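# Household and Shop-Floor Automation: Frequently Asked Questions

Last revised October 30, 2019

The Triltstead Automation Desk receives regular inquiries from households, small retailers, and workshops. The answers below reflect our current position and apply to equipment offered for general sale or lease.

## General

**Can a machine do my household chores today?**

In part. Floor cleaning and lawn mowing are well served by machines that most people can set up without help. Folding laundry, clearing a table, and putting away groceries are not yet available in a form we would recommend for purchase.

**Why are floors easier than tables?**

A floor machine needs to move, avoid obstacles, and return to its charger. Clearing a table requires a machine to decide what each item is, where to hold it, and how hard to press. A mistake on the floor usually means a missed spot. A mistake at the table can mean a broken glass.

**Does the Desk endorse particular brands?**

No. The Desk publishes test notes and answers questions. The Climo and Jilari programs are funded separately, and their staff do not take part in our product reviews.

## Shops and Workshops

**Our shop packs 200 small orders a day. Should we wait for a packing robot?**

We advise against waiting. If your orders are all the same size and shape, fixed equipment for taping and labeling is already a sound purchase. If every order differs, hand packing remains faster and cheaper for a business of this size. Please contact us again after the July review.

**How reliable must a machine be before it can work alone?**

This depends on the cost of an error. In the Kumarasinghe workshop trial, the machine completed around 70 percent of its assigned tasks without help. The operator still had to remain nearby for the full shift, and the labor saved was small. Members should ask any supplier how often a person had to step in.

**Which packing tasks are the hardest?**

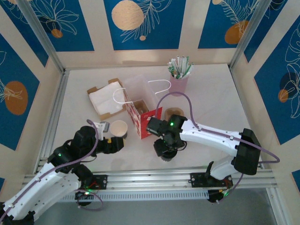
Gift and party packing ranks near the top of our list, chiefly for the variety of materials involved. A rigid carton can be held almost anywhere, and its shape stays the same. A paper gift bag with rope handles is another matter: the sides can crease under a firm grip, and the handles may shift when touched. Paper cups and bundles of straws bring their own problems, as one crushes easily and the other can spread apart. Two arms are often preferred for such work, so that one can steady an item while the other places something inside it.

**Is a two-armed system suitable for a small shop?**

Rarely at present. Setup, guarding, and staff training commonly take longer than buyers expect — 11 weeks in the most recent case reported to us.

## Safety and Inquiries

**May staff reach into the work area while a machine is running?**

Only if the manufacturer's written instructions permit it and your own risk assessment agrees. In all other cases, stop the machine first.

**How do I submit a question?**

Write to the Desk by mail or use the inquiry form at the front counter. State the task, the number of items handled per day, and the space available. Replies are sent in the order received.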